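Printed Tins and Cups for Play Shops: Your Questions

Do I need the branded sets?
Probably not. Rodell and Zoubi both charge a fair bit for what comes down to a printed cylinder. I've bought both and I'm not convinced the kids could tell you which was which.

Aren't the big ones a waste of space?
I thought so until I tried the small ones. A label like Mixed Vegetables needs room for the lettering, and little kids go for the cartoon veg well before they can read the words. Big ones do eat up a shelf, though – measure first.

Can we put them straight on a wooden table?
Yes. Ignore the felt pads Tukitley tries to add to your order.
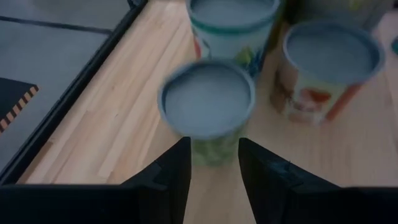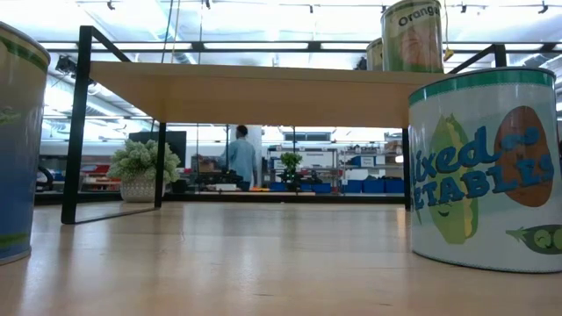

Should labels face the front?
Shops do it, so people assume a play shop must. Wendy Sedgwick lines hers up every Friday and they're facing the wall by ten. I wouldn't bother.

How much should I spend?
The Nekeck starter box is $59 and calls itself "complete", a word I'd take with a grain of salt. Ask what's in it before you pay. Our whole corner came in under $300, table included.

Will the colours last?
The seller says they're good for 2000 wipes. I'd like to meet whoever did the wiping. Use a damp cloth and skip the spray cleaners.

Do you lend yours out?
Yes, to playgroups nearby. Ask Kastriot Dumitrescu, and please bring your own box.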